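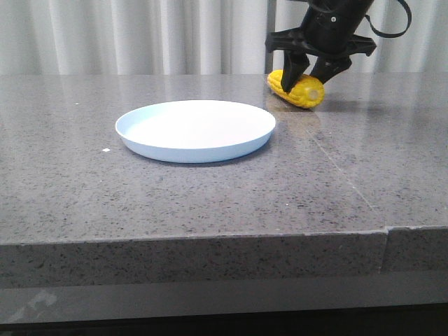
Tollham's play kitchen is open again, and the corn made it back

I stopped by the Tollham toy library in February, a little after 10 a.m., expecting to drop off two board games and leave. I stayed until lunch. The play kitchen is back! It had been shut since before the holidays while the back room got a new floor, and if you have a kid under seven you already know how that went over at your house.

The big change is the counter. The old one was a painted board on two bookcases, and it wobbled whenever somebody rolled out pretend dough with any enthusiasm. The new one is real granite, gray and speckled, an offcut that the Csonka stone yard let go for 40 dollars plus a thank-you card covered in glitter glue. It's shiny enough that the yellow of the toy corn shows up faintly in the stone underneath it, and I watched a little girl in rain boots move a lemon back and forth for ages trying to get the same thing to happen.

And yes, the corn. People kept asking me about the corn. It's the same kind the library has always had, bright yellow plastic with bumpy rows of kernels and a flat, paler end where a real cob would be sliced. My son carried one around in his coat pocket for most of a winter (we gave it back, I promise). When the food bins were packed up for the floor work, the corn went missing along with a bag of peas and the good whisk. Miklós Rácz, who runs the toy library and has the patience of a parked car, found the corn in a box marked "puppets." The peas are still out there somewhere. If you have them, no questions asked.

The dishes are new to us too. The old tin set had gotten pretty sharp along the rims, so it's been retired, and the plates now are round and shallow with a raised edge, in a pale color somewhere between blue and white. They came in with a donation from a family in Curkavitz whose kids have moved on to video games. The raised edge is a bigger deal than it sounds. Serving dinner is most of the game at this age, and a flat plate means peas on the floor - or it would, if we had the peas.

"The kids don't care about the granite," Miklós told me while he was sorting vegetables. "The parents pet it. The kids want to know where the corn is."

A few practical things, for anybody planning a visit. The kitchen is open whenever the library is, except during story hour, when the noise carries too much. There's room for 7 children at the counter at one time, which got tested pretty hard the morning I was there, and there's a sign-up sheet by the coat hooks if it's busy. Shoes off on the new floor, please. The play food can be used in the room but isn't going out on loan yet, while Miklós finishes matching the pieces to the right sets. He has a whole shelf of half sandwiches to get through.

The corners of the stone have been rounded off and the whole thing is bolted down to a low cabinet, so it isn't going anywhere. It's hard, though, and it's cold, and one small boy did lay his cheek on it and announce that it was "like the fridge." Toy food dropped on it makes quite a clatter. I'd skip it on a headache day.

Next on the wish list is a sink. The Vondura swap group has one set aside, a dented little steel bowl with no faucet, and they'll trade it for a working tricycle. There's a tricycle in the library's shed that needs a new pedal, so if you're handy, stop in and ask. Miklós would also be glad of wooden spoons, small aprons, and any pots that are too beat up for your own stove. He does not need any more plastic bananas. He asked me to put that in writing.

We finally left when my son had served me a full dinner of corn, lemon, and half a sandwich, and then charged me two dollars for it. I paid in buttons. He says the restaurant opens again next week, and that I should bring my own napkin.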